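Mesness Library Reader
User Guide, Section 4: Adding a Manga or Anime Series to Your Catalogue

This section explains how to create a series record, import volumes and episodes, and set the reading direction and age rating. It applies to the desktop edition of Mesness. Users of the Rey tablet edition should refer to Section 9, as several of the menus have different names there.

Before you begin

Make sure that your files are stored in a single folder and that you have permission to write to it. Volumes must be in CBZ, EPUB or PDF format. Episodes must be in MP4 or MKV format. Files on a network drive can be catalogued, but cover thumbnails will take longer to appear.

4.1 Creating the series record

1. Open the Library menu and select New Series.
2. Enter the title as it appears on the cover of the first volume. Alternative titles, including the original Japanese title, are entered under Other Names.
3. Select the type of work: Manga, Anime or Linked. Choose Linked where a manga and its adaptation are to be kept under one heading.
4. Enter the name of the author. If the artist is a different person, select Add Contributor and enter the second name there.
5. Select Save.

Note: A series title may contain up to 120 characters. Longer titles are shortened in the shelf view but are kept in full in the record. 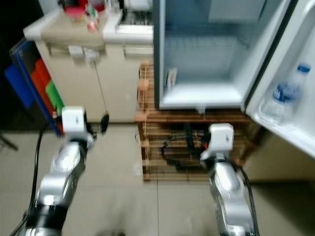
4.2 Importing volumes

1. Open the series record and select Import.
2. Browse to the folder that holds the files and select Scan.
3. Check the proposed volume numbers against the file names. To correct a number, click it and type the new value.
4. Tick the volumes to be added and select Confirm.

Up to 50 files can be imported at once. Larger collections should be divided into batches. Special chapters and one-shots without a volume number are placed at the end of the list under Extras, and may be dragged into position afterwards.

Caution: Do not rename or move the source folder while an import is in progress. The record will be saved with broken links and the import will have to be repeated.

4.3 Setting the reading direction

New manga records open from right to left. Some translated editions were mirrored for publication and must be read from left to right.

1. In the series record, select Display.
2. Under Reading Direction, choose Right to Left, Left to Right or Vertical.
3. To change a single volume only, right-click its cover and select Override.

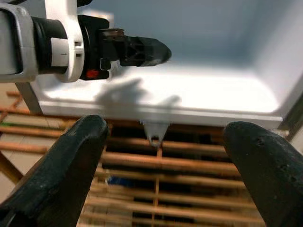
Double-page spreads are detected automatically. If a spread is divided in the wrong place, open the volume, go to the page concerned and press S to shift the pairing by one page.

4.4 Age ratings and restricted shelves

Each series must be given a rating before it can be shown on a shared shelf. Series without a rating are visible to the account holder only.

1. Open the series record and select Rating.
2. Choose All Ages, Teen, Mature or Adult.
3. Where the rating is Mature or Adult, select whether the cover is to be hidden in search results.
4. Select Apply to All Volumes, or set each volume separately.

Caution: A change of rating does not affect copies already downloaded to a linked device. Remove these from the device manually.
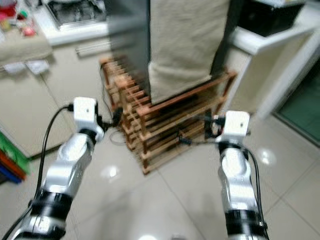

4.5 Linking episodes to chapters

This function is available for records of the Linked type. Open the Episodes tab, select an episode, and enter the first and last chapters it covers. Progress in one format will then be marked in the other. Links supplied by the Kirnby index can be edited, but your changes will be overwritten at the next update unless Keep My Links is ticked.

Section revised Wednesday, June 4, 2025. Corrections should be sent to Jelle Prins, Documentation, Prelville office.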